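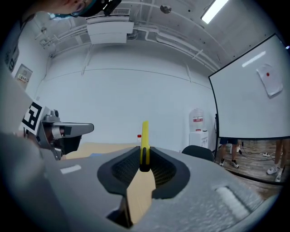 Storer Automation Group, members' list
Posted in July, 9.40 pm, by the visits organiser
4 replies, 2 shares

Subject: Re: Brondton visit, what did we see?

I said I would write up the visit to Panganiban for those who couldn't get on the minibus. I have left the earlier message in below, as it asks most of what people have asked me since.

> I was down for the Brondton trip but had to drop out. Could
> someone say whether it was worth the drive? The notice said
> "demonstration of robot teaching" and I took that to mean an
> arm in a cage being led through its moves by hand, as we saw
> the year before last. A friend who did go tells me there was
> no arm. If that is right, what was being taught, and to what?
> Also, did anybody get to have a go, and is the place all
> right for a member with a bad knee?

Taking those in a different order: the knee would be fine once inside. There is a step at the street door and no rail, so bring a stick if you use one. The demonstration is in one room on the ground floor. Parking is poor. We used the pay and display behind the station and walked.

Your friend is right that we were not shown an arm working. The project is called Kamik, and the part open to visitors is the part done by people. The person doing the work holds a gripper in each hand and does an ordinary job at a table with them. The grippers record as they go. The recordings are used later to train the software that will run an arm, and that side is done at another site which does not take parties.

The head unit is worn as well as the grippers. I was told it gives the wearer's point of view, while the gripper cameras look along the fingers, and that you need both to make sense of a two-handed job. Each gripper also carries a square black and white marker so that its position can be worked out afterwards. If a sleeve hangs over the marker, that stretch of the recording may have to be thrown away. We were asked to keep our cuffs up.

The grippers are bigger than I expected. Ours was given as 695 grams and you feel it after a few minutes, mostly in the wrist. The padded part in the middle has a mesh surface and the V shape is there to centre whatever you close on. Round things go in well. Thin flat things are a nuisance and you end up chasing them to the edge of the table.

The jobs are dull on purpose. Pick a thing up, put it down somewhere else, fold a cloth, put everything back where it was and do it again. A session lasts 35 minutes and then there is a break whether you want one or not. They said they have over 2300 recordings from that room and expect to need a good many more before the arm can be trusted with a cloth. Cloth is the hard one. A bottle is the same shape every time and a cloth is not. 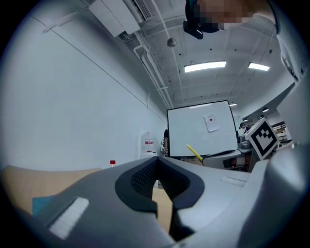

One of our party wanted to know why they didn't simply put a camera on the arm and drive it by remote control, as he had done at work for years with a different machine. The reply was that they had tried it, and it was slow. An operator with a remote arm makes a fresh mistake at each move and spends half the session putting it right, and the software then learns the mistakes along with the rest. With the grippers in your own hands you work at something near your normal speed. He was not fully persuaded. His point was that the arm will have its own weight and its own stiffness, and a person's wrist tells you nothing about either. They agreed that this was a fair worry and that part of the work at the other site is dealing with it.

I thought that was the most useful ten minutes of the visit and would have liked more of it.

On having a go: yes, if you ask. We went in pairs, one working and one watching. You are shown how to hold the thing, given a practice run that is not kept, and then allowed one recording that is. They number them, and mine was 287 in the set they had open for visitors. It was not good. I let go too early and had to start the second half again. They keep the bad ones too, marked as bad.

Things I would do differently next time:

Go with a smaller group. The room has a table, a whiteboard and a fair amount of kit, and those at the back could not see the hands.

Send questions in beforehand. The staff were patient, but two of ours needed an answer from someone who was not there.

Wear a plain top with close sleeves, for the reason given above.

Eat first. There is water but no canteen, and the café over the road shuts at two.

As to whether it was worth the drive, I would say so for anyone who wants to know where the training material comes from. If you want to see an arm moving, wait. Panganiban have said they may hold an open day with one running once Kamik gets that far, and I have asked for Storer to be told when there is a date.

There is still money owing for the minibus from a couple of people. You know the account. Please put "Brondton" as the reference or it gets mixed up with subs.

4 replies in this thread
Reply to list | Reply to sender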